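How to Chart a Football Game from Broadcast Video

Posted Sat 27 December in Film Study

Charting means writing down the same facts for every snap of a game, in the same order, so the plays can be sorted later. This guide covers a single game charted from a television broadcast with a spreadsheet. It assumes you know down and distance and can name common formations.

What you need

A recording you can pause and step back. A spreadsheet program. The official play-by-play, saved as text. The column layout below is the one used in the Pedetti template, but any blank sheet will do.

Step 1. Set up the columns

Create 17 columns in this order: play number, quarter, clock, offense, down, distance, yard line, hash, personnel, formation, motion, play type, direction, box count, result, yards, notes.

Freeze the top row. Format yard line as a number from 1 to 99, measured from the offense's own goal line. Do not type "own 30" or "opp 30". The first is 30 and the second is 70, and text entries will not sort correctly.

Step 2. Paste in the play-by-play

Fill quarter, clock, down, distance, yard line and yards from the official record before you start the video. Delete rows for timeouts and the coin toss. Keep penalties that wiped out a play and mark them NP in the result column.

Our test game, Jenari at Lashari, left 86 offensive snaps for the home team after cleanup. Check your own total against the box score now. Kneel-downs and spikes are the usual cause of a mismatch.

Step 3. First pass: before the snap

Watch each play only up to the snap. Record hash, personnel, formation and motion, then pause and move on.

Personnel is written as two digits, backs first and tight ends second. One back and two tight ends is 12. If a tight end lines up wide, he still counts as a tight end. If the broadcast cuts to the field late and you can't see the huddle break, use jersey numbers and a roster.

For box count, include every defender inside the tackles and within five yards of the ball, plus any linebacker stacked just behind them. Leave the cell blank if the shot is too tight. A guess here will spoil the run averages.

Step 4. Second pass: after the snap

Run each play at full speed once, then at half speed. Enter play type with one of these codes:

IZ inside zone
OZ outside zone
GP gap or power
QB designed quarterback run
SC screen
QK quick pass, three steps or fewer
DB dropback
PA play action
RPO run-pass option

Scrambles are coded by the call, so a scramble from a dropback is DB with "scr" in the notes. Direction is L, M or R from the offense's point of view.

Step 5. Check the sheet

Sort by each column in turn and look at both ends. Stray spaces, lowercase codes and impossible yard lines collect there. Then pick ten plays at random and chart them again without looking at your first entries. If more than two differ in formation or play type, redo the second pass.

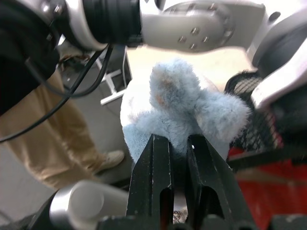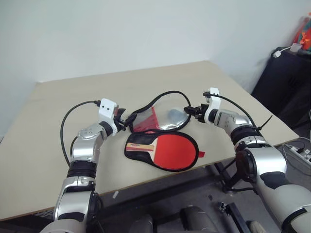
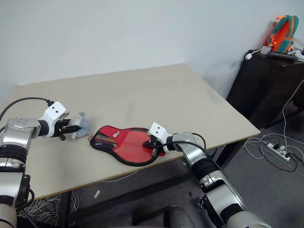 Step 6. Save and name the file

Use visitor, home and week number, separated by underscores. Export a plain CSV copy along with the working file. The Vulum import tool rejects files of more than 900 rows, so split a full season into two parts before loading it.

Common problems

The clock does not match the play-by-play. The official record often logs the time at the end of the play. Match on down, distance and yard line.

A play is missing from the video. The broadcast was in a replay. Keep the row, fill what the play-by-play gives you and enter NV in the notes.

Run and RPO look the same. Watch the receivers. If they run routes while the line blocks run, code it RPO.

The next guide, on success rate by formation, is planned for January.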